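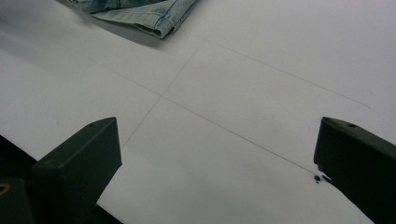

Pencil layout on the paper sheet at the hem cell, denim at the top, hand-held gripper up front.

Moltden open day, Sat 15 January

Quick notes before I lose them. Got there late, parking was full, missed the welcome talk and went straight to the hem cell at the back of the Guva building. Glad I did. Best stop of the day.

The cell takes folded denim pieces off a sheet and hands them to the stitching side. One arm, one two-finger gripper, one table. Settimio Ruggiero looks after it and was doing a layout while people stood around. No slides. Pencil and paper.

How they set it up: tape a big sheet of plain white paper over the table, draw the pick area on it by hand. Thin lines, a cross for the reference point, long sides parallel. Then take the same fingers on a hand-held gripper and go through the picks by hand before the arm gets anywhere near it. If your wrist has to twist to get at the fold, the arm will struggle too. Somebody asked why not do it all in software. They do that as well, he said, but later -- the paper shows up the awkward reaches first.

The fold is the hard bit. A thick hem with the layers doubled up doesn't lie flat, it curls where it turns over, and a finger that slides nicely under a single layer just pushes the whole thing along. They approach from the open side now. Took them since September to settle on that.

Fingers are dark matte plastic with small round holes near the tips and a brass-coloured insert for a screw further down. Spares in a drawer. Settimio swaps a pair every 2000 picks wether they look worn or not, and keeps a paper log taped inside the door. Last entry I could read was 2282, so one pair had clearly been left on a bit. He laughed and wrote himself a note.

Other upkeep, as far as I got it down:
Sheet changed when the pencil gets rubbed gray.
Screws checked at start of shift, by hand, no power driver. Brass inserts pull out of plastic if you lean on them.
Cross re-measured after any finger change. More than 3 mm off and they redraw.
Lint out of the Cheng vacuum filter, daily.

Flurus supplies the table controller, didnt get a look at it, cabinet was locked.

Asked about cost of fingers. 195 a pair, printed in house, he thinks they could go lower with a bigger batch. Coffee was gone by the time I got out. Will try to get the log template off him and post it.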